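Probert Shower Enclosure

Clear glass, silver-grey aluminium frames
Sold by Fotar Bathrooms, Mamesville
Page updated 2019-07-20

If you've ever lived with a shower curtain that wraps itself around your legs the minute the water comes on, you'll understand why so many of our customers come in asking about glass. The Probert is the enclosure we point them to first. It's a simple, tidy design with slim frames and clear panels, and it suits an older house every bit as well as a new one (we've put them into both, including a farmhouse bathroom out at Mulline where there wasn't a square corner to be found!).

Virgil Sandu, who started in our workshop sweeping floors and now runs it, cuts every frame to the measurements we take at your place. That matters more than you might think, as walls lean and floors slope, and a standard size off the shelf can leave you with a gap you'll be filling with silicone for years. The wall channels give us a bit of adjustment on the day as well – handy when the tiler has had a generous morning with the adhesive.

We're often asked what goes behind the glass. Tiles are lovely if you enjoy them, but plenty of people are choosing wall panels these days, and a beige marble-effect looks very well with the silver-grey of the frame. There's no grout to scrub, and the colour is warm enough that the room doesn't feel like a clinic on a winter's morning.

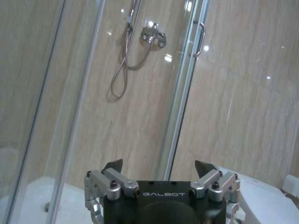
Can I fit the Probert myself?
Most people who are comfortable with a drill and a level can manage it with a helper to hold the panels, though we'd ask you to have the waterproofing finished and signed off before you begin.

If you'd sooner leave it to us, Emrys Jenkins looks after fitting in Mamesville and the nearby towns. Please allow 3 weeks from measure to delivery, and a little longer in December, when everybody wants the bathroom finished before the relatives arrive.

Cleaning is no great chore. Run a squeegee down the glass after the last shower of the day, and give the frames a wipe with warm soapy water and a soft cloth once a week. Please keep scouring pads and anything with bleach in it well away from the aluminium. A soft toothbrush is the best thing we've found for the bottom track.

What you'll need to tell us
Opening width and height, measured at both ends
Which side you'd like the door
What your walls are lined with

Narrowest door opening: 600 mm
Deposit on order: $100, taken off your final bill
Spare seals: $37 a set, kept at the front counter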